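Precious Enriquez looks after one machine at Tirker: the door cell, a single arm that does nothing all day but open and close doors. It exists twice, once on the shop floor and once in simulation, and she keeps the two in step. We spoke over a long tea break.

The cell arrived from Weltonis in May. "It came with the arm bolted down and the software loaded, and that was it," she says. "The gripper settings were somebody's guess. I spent the first week with a tape measure."

Her mornings start with the zero check. The arm goes to its home position, she compares the joint readings with the sheet from the day before, and only then does she let it near a handle. Every 2,000 cycles she takes the fingers off, cleans the mounting faces and puts them back with a torque driver. The counter stood at 3,140 when we met.

"People want to skip the cleaning," she says. "You get a bit of grit under the finger, it sits proud, and then you're chasing a fault in the software that isn't there."

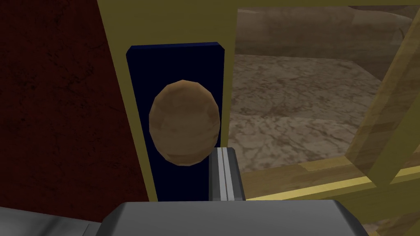
Interviews | Workshop

Any change to the approach is tried in simulation first. Round knobs take the most setting up. Enriquez likes to look at the finger close under the knob before she lets a run carry on, with the backplate in view behind it.

"A lever will forgive you. You can come down on it nearly anywhere," she says. "With a knob I want to know where the finger is against the curve. If the model of the hand is out, I'd sooner find out there than on the floor."

The model has been out more than once. In the summer a replacement finger turned out 6 mm longer than the old one, and the simulated hand still had the old length. Her colleague Cherry Mae Ocampo spotted it in the logs.

"Cherry Mae asked me which drawing I'd used," Enriquez says. "I'd used the wrong one. We changed it and ran all 26 door files again, which took the afternoon."

She now writes the part number of each finger on the cell sheet and in the simulation settings on the same day. The next job is the wrist cable, which has begun to rub at the clamp. A new one is on order.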